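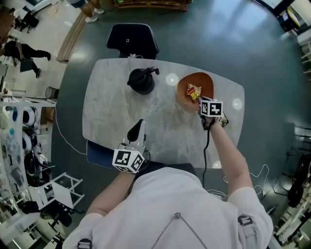 Bralon hand-held gripper kit: worth it for table tasks?

Forum: Data collection hardware
Started 24 June 2018

tansy_k
We're looking at the Bralon kit, the pair of hand-held grippers with the marker cubes on top. Plan is kitchen and table clearing tasks, one operator at a time. The Zasero pair costs less and the sales rep says tracking is the same. Anyone used both? Mostly I want to know how it does with soft stuff like wrappers and bags.

millrace
Had the Bralon set since November. Wrappers are fine if you come in low and close slowly. A crumpled snack wrapper on a plate is one of our standard pickups. Flat film on a glossy table is harder, and I'd say that about any two-finger tool. Kettle handles are OK too.

Get the shoulder straps sized for each person. Ours came in one size and the shorter operators had the buckles in the wrong place.

oduya77
I'd go Zasero. We ran both for 3 weeks and I couldn't see a difference in the tracks. The Bralon fingers wear faster and a replacement set took 16 days to get here. The cable is also a nuisance. It hangs off the table edge and catches on chairs.

millrace
Which fingers did you have? The first batch was softer. Mine are the newer ones and still look fine. Agree on the cable. I put a clip at the table edge and it stopped pulling on my wrist.

oduya77
Older ones, I think. Bought them through Birketti. If they changed the material they should say so on the product page, which still lists one part number.

Pui-shan Chiu
We use the Bralon kit at Lam and I train the operators. Tracking has been good as long as the cubes stay in view. People turn their wrists in when they reach across the table, and then you lose the side markers. Four sessions is what it takes most of them to stop doing it. Glare matters as well. If you have bright ceiling lights over a shiny tabletop, test that before you blame the grippers.

tansy_k
Our table is white and pretty shiny, so that's useful. Would a matte cloth help?

Pui-shan Chiu
It helps with glare, but the cloth bunches up when you slide a plate. I'd move the lights first.

oduya77
Or get the cheaper kit and spend the difference on lights.

millrace
Can't argue with that if the budget is tight. I'd still want to try the Zasero trigger before buying. I found it stiff.

tansy_k
Asked both for a loaner. Bralon said yes, waiting on Zasero. Will post when I've had them on the same table.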